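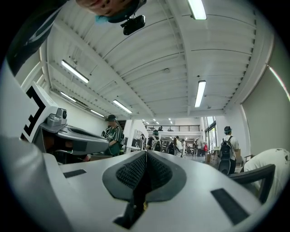 At the workshop.

Winter tidying at the Kirnero workshop

Our workshop is a big hall with a high white ceiling, and every winter we give it a proper tidying before we lock the door for the holidays. This page is for the members who could not come, and also for those who came and would like to see it again. I put only a few pictures, with some words to each. Please forgive my English, Kathleen Noonan has corrected the worst of it.

We began with the drawers. Hilde Hermans had made new labels for 40 of them, and Gitau Makori wrote the list on paper, as he does not trust the computer with this. According to his list we own 2,639 small parts, and that is without the screws. Last April it was 455 fewer, so somebody is bringing things in and taking nothing home.

After the drawers came the tapes. We had kept them in three different places, and each person believed that his place was the right one. Now all rolls go on the rail beside the Goston cupboard, with the masking tape nearest to the door. If you finish a roll, please put the empty core in the paper box and write it on the sheet.
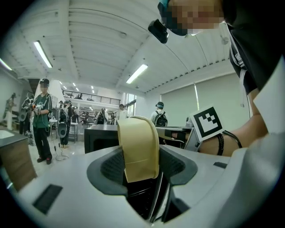 Can I leave masking tape on a shelf or a box as a label?
For a few days it is fine. After some months the glue becomes hard and stays behind on the surface, so for a longer time please use one of the printed labels from Hilde.

The floor was the most work, as in every year. Cables always come back under the furniture, whatever we decide in our meetings. Luuk Postma showed us how to roll them in wide loops and close them with a strip of cloth, and he asks that you do not wind them around your elbow. A cable without a plug goes to the Verbruggen crate for repair. A cable which no one recognises stays on the hook for four weeks and is then given away.
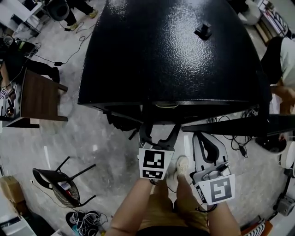

Bags are a second point for the floor. If you bring one, hang it on the hooks by the entrance, so that the broom can pass under everything. The stools go along the wall in the evening, and the Gruren trolley must stand with its brake on.

We open again after the holidays at the usual hour. The key is with Florence Lévesque.

Page made on 22 December 2021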